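2025-09-27

Willthorpe have gone from laughing stock to betting favorites in the space of one transfer window, and anyone who took the long price on them last May is now very hard to shut up.

The semipro soccer club opened the season at 200 to one to win the Thampi Cup, a price that Distden, who run the league's only licensed book, describe as "generous" when talking to customers and something shorter when talking to each other. As of this morning the same bet pays two to one. Urkberg, who have won the thing often enough to leave a permanent ring on the clubhouse shelf, have drifted out to four to one and are pretending not to have noticed.
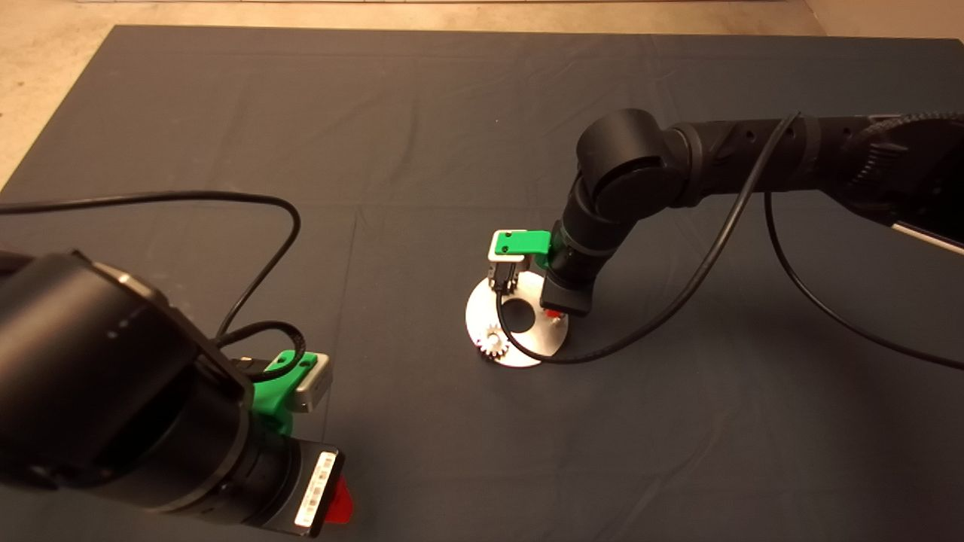 **Distden Sports Desk | Cup Soccer and Outrights**

The swing started with the arrival of striker Nithin Hegde, who turned up in the summer with a bad haircut and a good left foot and has scored in every cup tie so far. It picked up speed when Willthorpe beat Urkberg in the group stage, away from home, in weather that made most of the stand leave at halftime. Those who stayed say it was the best second half they have seen at that ground. They would say that, given how cold they got.

Head of pricing Deepika Rai is not enjoying herself. Distden took a small but stubborn number of bets on Willthorpe before a ball was kicked, most of them from people who live within sight of the floodlights, and the payout is now a line on a spreadsheet that she says she opens once a day and closes quickly.

"We priced them on last season, and last season they were terrible," Rai said. "I watched a lot of it. I'd like that taken into account."

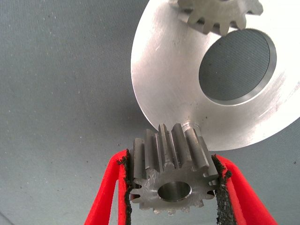 *A machined silver disc with a large bore through its center.*

Urkberg's problem is easier to describe and harder to fix. They create chances and then hit them at the goalkeeper. Coach Vaida Urbonaitė has changed the front line in each of the last few matches, and the only thing that has stayed the same is the look on her face when the ball goes wide. She has been told about the odds and says she has no interest in them.

"If the price is right, they can give us the cup now and save on the buses," she said. "If they want us to play first, we'll play."

Backers who still like Urkberg do have something to go on. The club has a habit of being poor in the fall and unbearable by spring, and the knockout rounds are played over 90 minutes with no replays. A tie that is level at the end goes to penalties, where Urkberg's captain, Shuk-fan Chang, has yet to miss in this competition. She puts it down to always aiming at the same corner. Goalkeepers around the league have known this for years and it has done them no good at all.

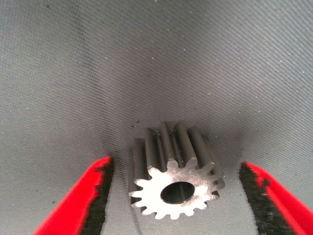

*Small metal spur gear.*

For anyone looking past the outright market, Distden have put up a few specials on the quarterfinals. Hegde to score first is short enough to be barely worth the walk. Both teams to score in both halves of the Willthorpe tie is a better price, though it requires you to believe in the Willthorpe defense giving something away twice, and they have only recently gotten out of the habit. The draw at 90 minutes looks like the quiet pick of the bunch – dull, sensible, and certain to make you no friends in the bar.

There is also a market on Urbonaitė being sent to the stands. Distden cut that one after the first afternoon of trading and have capped stakes.

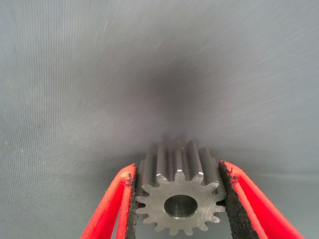 Willthorpe's manager, Karthikeyan Panicker, would like everybody to calm down. He has banned talk of the price in the dressing room, a rule that lasted until somebody's uncle walked in holding his betting slip. Panicker's teams tend to protect a one-goal lead by having everyone stand very close to it, and against Urkberg they clung on much like those two red fingers with the steel gear between them, pressing in from both sides and trusting that nothing would slip. It worked then. He isn't sure it will work in every round, and has been running extra sessions on what to do with the ball once they have won it, a question that had never really come up at Willthorpe before.

Panicker was asked whether he had placed a bet himself. League rules don't allow it, and he said so at some length. His mother-in-law is under no such restriction and has apparently started looking at kitchens.

The quarterfinal draw has kept Willthorpe and Urkberg apart, so a rematch can't come before the semifinals. Distden will reprice the cup after each round. The ticket office at Willthorpe has up to 200 seats left for the home tie, cash or card, and asks that people stop calling to find out the odds.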